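4.2 Does grip strength tell us anything new about aging?

Grip strength has become a favorite number in the aging field. It is cheap, it takes a minute, and it drops with age in a way that makes for a tidy chart. We are less sure than most that it deserves its fame. The Brondberg cohort, which followed 260 adults over the age of 60, is often cited as proof that a weak hand predicts a short life. Once we took out the people who were already ill when they joined, the link shrank to a size we would not bet on.

The Wuvholm group makes a bolder claim, that squeezing a spring device for 15 minutes a day slows aging itself. Their trial ran for 6 months and had no proper control group. The people who signed up were fit, well fed and keen to be tested. That they still felt well in January says little about the device. Wikström (Elsa Wikström, personal note, 19th December) has pointed out that a person who practices a grip test gets better at grip tests, and we have yet to see a good reply.

A harder question is whether one hard squeeze has much to do with daily life. Older adults who live alone need to button a shirt, open a jar, fold the wash and water a plant. These jobs call for control and patience more than force. The Christodoulou scale tries to score such tasks, but two raters watching the same person often disagree, and the authors report this only in a footnote. The Clornlow version fixes the scoring and drops half of the tasks, so the two cannot be compared.

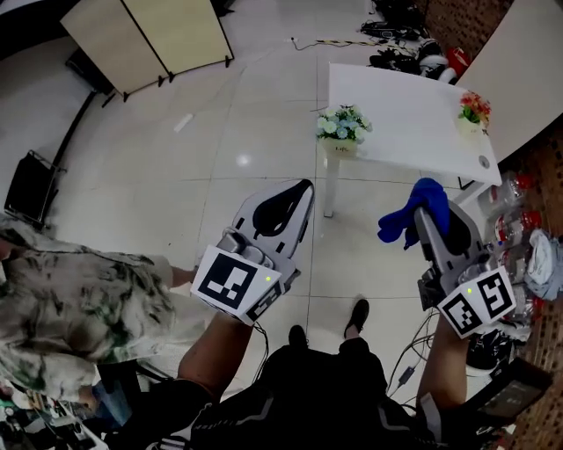
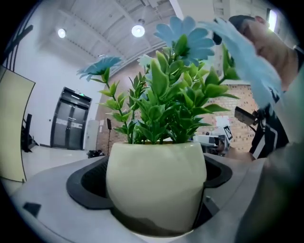 Figure 3. Household items: a blue cloth (first panel) and a potted artificial plant (second panel).

4.3 Diet and self-report

Food diaries are no better. People forget snacks, round down their drinks and tend to write what they think the doctor wants to read. We treat every diet result in this review as weak evidence unless a blood marker backs it up.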